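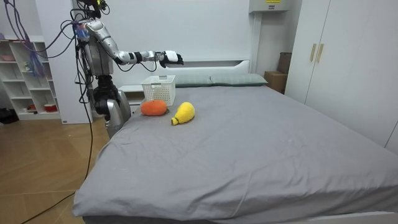 Thread: Are "cooling" sheets worth 60 bucks a set?

Clutton Home Forum > Bedroom > Bedding and mattresses

dustruffle_dan
Posted Monday, 7:42 pm
My wife wants to replace our plain cotton sheets with the Brunov cooling set. 60 dollars for a queen. The package says 3,000 thread count "equivalent" and I have no idea what that second word is doing there. We both sleep hot. Has anyone owned these for more than a week? I've read enough reviews from people who just opened the box.

Iman Bouazza
Posted Monday, 8:05 pm
Had them two summers. They feel cool when you get in, and by the time you've read a page they feel like sheets. The fitted one in gray has held its color and still hugs the corners, so I'll give them that.

quiltless
Posted Monday, 8:11 pm
Thread count past a certain point is a story for the package. You can't physically cram 3,000 threads into a square inch of anything you'd want to sleep on. They count every little strand twisted into the yarn and then round up to whatever sounds rich. My Lahlou set claims 1,820, and I'd love to meet whoever came up with the 20.

dustruffle_dan
Posted Monday, 8:20 pm
So what does "equivalent" mean?

quiltless
Posted Monday, 8:24 pm
Polyester.

Samah Nasr
Posted Monday, 9:02 pm
I'll disagree a bit. I run warm and I did notice a difference with the Brunov ones, mostly in the first hour, and for me that's the hour that matters. Thread count is nonsense, sure, but the fabric is slick and thin and it doesn't hang on to heat the way my old flannel did.

quiltless
Posted Monday, 9:10 pm
Anything is cooler than flannel. Did you compare them to regular cotton percale?

Samah Nasr
Posted Monday, 9:31 pm
No, I went straight from flannel. Fair point. I still sleep better, and I'm not going to buy a third set to settle an argument.

hemlock_ave
Posted Monday, 9:48 pm
What's under the sheet? We had a memory foam topper and tried every cooling thing in the store. Took the topper off in March and the problem went away. That cost zero dollars.

dustruffle_dan
Posted Monday, 10:03 pm
We do have a topper. Plus a waterproof protector from when the kids were small.

hemlock_ave
Posted Monday, 10:06 pm
Well, there you go. Pull the protector first, that plastic backing is a sauna.

Iman Bouazza
Posted Monday, 10:15 pm
Maybe. I've got no topper and no protector and I still wake up hot in July. I wouldn't promise him a cure either way.

quiltless
Posted Monday, 10:22 pm
The outlet in Drondthorpe has plain percale for less than half what Brunov wants. Wash it twice before you judge it – it comes out of the bag feeling like a paper sack.

dustruffle_dan
Posted Monday, 10:40 pm
OK. Protector comes off tonight, topper this weekend if that doesn't help. My wife says she's ordering the sheets anyway, so I guess I'll be back with an opinion.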